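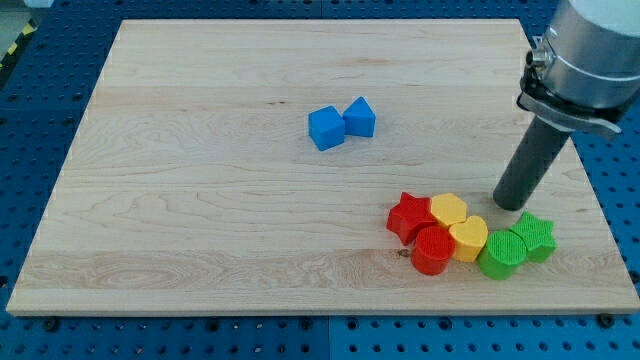 Shape blocks on a maple board at the Ekgate toy library in Skamcombe.

SKAMCOMBE – The Ekgate toy library will open a block room in August, with wooden play boards, long work tables and more than a few bins of plastic shapes for children to borrow or use on site.

The room takes over the former reading annex at the back of the building, which had been used for storage. Shelving has gone up along two walls and the old carpet has been replaced with cork tile. The work cost less than the library had set aside, and the remainder went toward blocks.

The collection comes to 1000 pieces. Most were bought from Grala, a school supply dealer that was clearing its warehouse, and the rest came from families in town. The shapes include cubes, cylinders, triangular prisms, hexagons, stars and hearts, in red, yellow, blue and other colors. Several of the blocks have a fine grid texture on top, which staff say makes them easier for small hands to tell apart by touch.

The maple boards were cut by Bortolotti, a cabinet shop on the Ekgate road. They are meant to give children a flat surface of their own to build on at a shared table, and to make cleanup faster at the end of a session. The shop left the wood pale so the grain would show. Staff have asked that nobody use markers or tape on the boards, as both are hard to remove without sanding.

The library tested the room with two preschool groups this spring. Sorting by color was the most popular activity, followed by lining the shapes up in rows. Some of the older children traced the blocks on paper and tried to match each outline to the right piece. The tracing sheets will be kept on a low shelf by the door.

Sessions will run 60 minutes and are free to members. Each one has room for up to 12 children, and an adult must stay with any child under six. Sign-up is at the front desk or by phone. There will be no drop-in hours for the first month – the library wants to see how busy the sessions are before it adds any.

Block sets can also be taken home. A set holds 54 pieces in a zippered bag, with a card listing the shapes, and can be kept for two weeks. Boards do not leave the building. Missing pieces should be reported when the bag comes back so that the set can be refilled before it goes out again. There is no charge for a lost block.

Donations of plastic or wooden blocks are still welcome, provided they are clean and not chipped. Magnetic pieces and anything with batteries cannot be accepted. Items can be left at the front desk on Monday, when the library is open until 7 p.m. The side entrance on the parking lot will stay locked until the new ramp is finished.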